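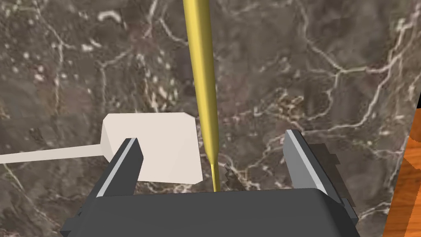
Jaws open over the marble in the practice kitchen, yellow rod between the fingers.

275 shares
4 comments

I've had the little Horkik arm going at home since August and I get asked about the gripper more than anything else, so I thought I'd write down what I do to keep it behaving. It's a plain two-finger parallel one, dark grey body, pale pads on the inside faces, nothing fancy. I try all my moves out on the computer first, in a made-up kitchen with a marble top, and then I go and do the same thing for real on the workbench in the garage. Most of what follows goes for both.

Start with the fingers right open. I mean properly open, as wide as they'll go, and then look straight down the gap from behind the palm. I used to set up with the jaws half closed and then wonder why the pads met crooked. With them wide you can see each pad on its own, and if one finger has been put on a hair out of line it shows up against whatever is behind it.

On my arm the finger screws are tiny and they chew up if you so much as look at them with the wrong key. Buy a decent hex key and keep it in the same drawer as the arm (mine is tied to the drawer handle with string, after I lost two). Nip both screws up a little, close the jaws gently on a strip of card, then tighten them the rest of the way with the card still in there. The card squares the pads up for you! Mogens Bjarnason showed me that one and I've not had a wonky finger since.
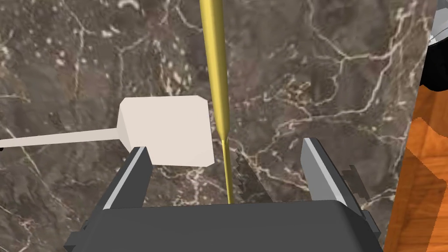

Now, cables and long handles. Anything with a long thin bit sticking out of it is going to catch you out at some point, because you plan for the chunky end and forget all about the rest. Before I run a pick on a spatula or a wooden spoon I go slowly through the whole move with the speed turned right down, one finger on the stop button, and watch the handle and not the jaws. If it's going to clout something it'll be the handle.

Same with the arm's own cable. Leave a loop at the wrist big enough to get your hand through, and hold it with a hook and loop strap, never a cable tie pulled tight. I did the cable tie thing. The wire went inside the sleeve where I couldn't see it, the left finger started twitching, and I spent a whole weekend blaming the software. Florante Barredo has the same arm and he'd done the very same thing, so that cheered me up a bit.

Cleaning the pads is the job everyone skips and it makes more difference than all the rest put together. I use a barely damp cloth with one drop of washing-up liquid, then a clean damp cloth, then a dry one. Please don't use kitchen spray on them, it leaves a film and your mug will slide down like it's been buttered. Do the backs of the fingers as well while you're there, dust gets round to the front sooner than you'd think.

For the slides I put on the tiniest smear of Strobel grease, on the end of a cocktail stick, and open and shut the jaws a few dozen times with nothing in them. Wipe off what squeezes out. If you can see grease when you've finished then you've used too much. I keep a tally on a bit of masking tape stuck inside the drawer and do the slides again every 1000 picks. The last time I looked at the counter the arm was on 2242, so they've been done twice and the tape is getting a bit grubby.

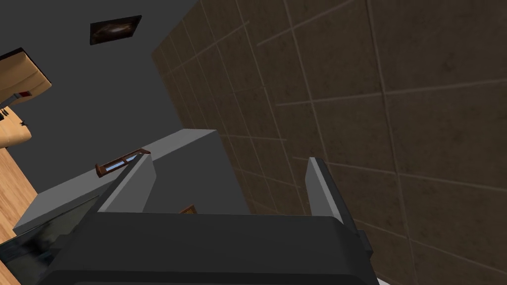

The tilt business took me the longest to get right. When the wrist is rolled over, the whole room leans in the wrist view, and if you nudge the arm by eye while it's like that you will send it the wrong way. I certainly do. So I level the wrist first, write the numbers down, and only then roll it over. If I get in a muddle I go back to the written numbers and start again from level, which takes a minute or two and saves a lot of bad language.

It's worth checking your reach from the rolled position too, especially if you've got a counter running off at an angle with walls behind it. The palm is a good deal fatter than the fingers! I'd measured to the fingertips, felt very pleased with myself, and gave the back of the gripper a nasty knock on a shelf. Measure from the widest part of the body, add the width of your thumb, and you'll be all right. If anything sticks out of the side of your gripper, measure from that.

Setting the closed position is a job for when you're not in a hurry. Bring the jaws in slowly in small steps and stop while you can still see a bit of daylight between the pads. Let the motor find the last bit by itself on the light grip setting. If you drive it shut hard and save that as your zero, the motor sits there pushing against itself all evening and gets hot, and you'll smell it before you see it. Binta Garba puts a slip of baking paper in the gap and stops when it only just drags, and I've gone over to her way now.

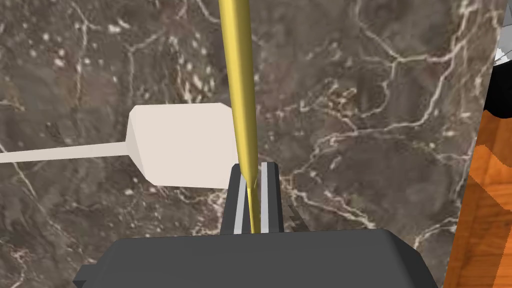

With a narrow gap like that you want to be coming in dead straight. I line up well above, drop down slowly, and pause halfway to have another look from the side, as from overhead everything looks lined up whether it is or not. A pencil is lovely for practising on, point down in a lump of modelling clay. Once you can close on it ten times running without it leaning over you can move on to cutlery.

Oh, and park it properly when you've finished. Mine goes to bed with the jaws slightly open so the pads aren't squashed together, wrist level, and an old pillowcase over the top to keep the sawdust off. Switch off at the wall once it has stopped moving, not before. I've got a spare set of Jeson pads coming in a softer grade and I'll put a note on here when I've had them on for a few weeks.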